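# About Claseck

We collect the paper side of shopping: catalogues, price lists, window cards, carrier bags, till receipts, staff handbooks and anything else a high street shop once printed and expected people to throw away. Claseck began with a single suitcase of department store leaflets that Muthoni Wanyama bought at a house clearance, meaning to keep two or three and pass the rest on. She kept the lot!

Muthoni had spent years behind the counter at Kinyua, a family drapery with two branches and a very loyal following, and she knew how much of a shop's life never reaches the history books. What did a pair of lined curtains cost the week before the sale? What were the Saturday girls told to say when a customer asked for credit? The answers are nearly always on a scrap of paper somewhere, and we love finding them.

Today there are 30 shops in the collection with a page of their own, from Teltent (camping gear and school uniforms, oddly enough, under one roof) to Zullodix, whose mail order catalogues ran to 200 pages at their fattest and are still the items we're asked for most. The Zullodix toy pages alone could keep you busy for an afternoon – and the order forms at the back, with their tiny boxes for second choice of colour, are a joy.

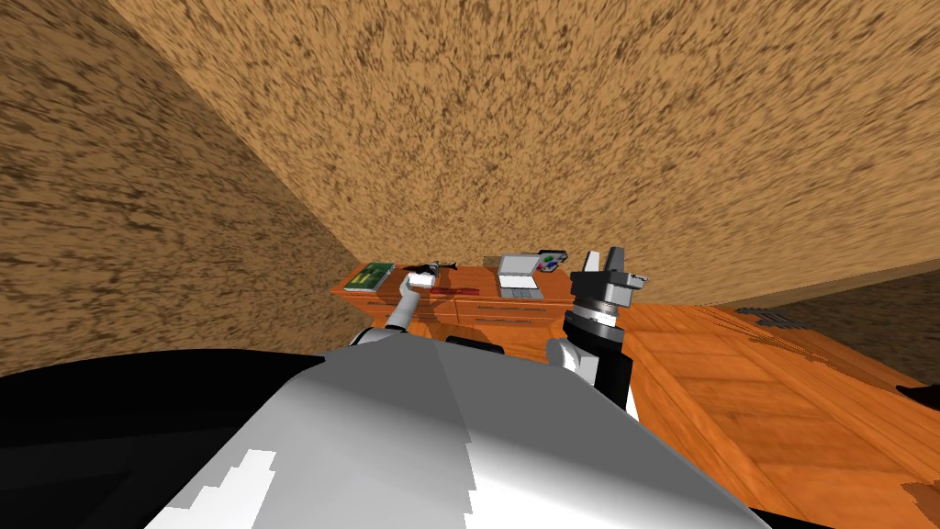 Everything we hold is scanned at full size, front and back, including the blank sides, as people wrote on them. We've had shopping lists, sums, a knitting pattern and half a letter to a landlord. We leave creases and coffee rings alone and put the shop, the town and our best guess at the year beside each item. If we're guessing, we say so, and if you know better please write and tell us. Several of our dates have been put right by people who used to work on the shop floor.

We also run a talk, 'Everything Must Go', which lasts 40 minutes and goes down well with local history groups, schools and retired staff clubs. Muthoni brings a box of originals to pass round, and the questions usually go on longer than the talk does. Evenings are fine, and so are damp village halls.

## Got something in the loft?

We'd love to hear about it. We're short of shoe shop material at the moment, and anything at all from Teltent's early years would be very welcome. You needn't give it away – we can scan your things and send them back to you. Please drop us a line before posting anything, and don't use sticky tape on torn pages.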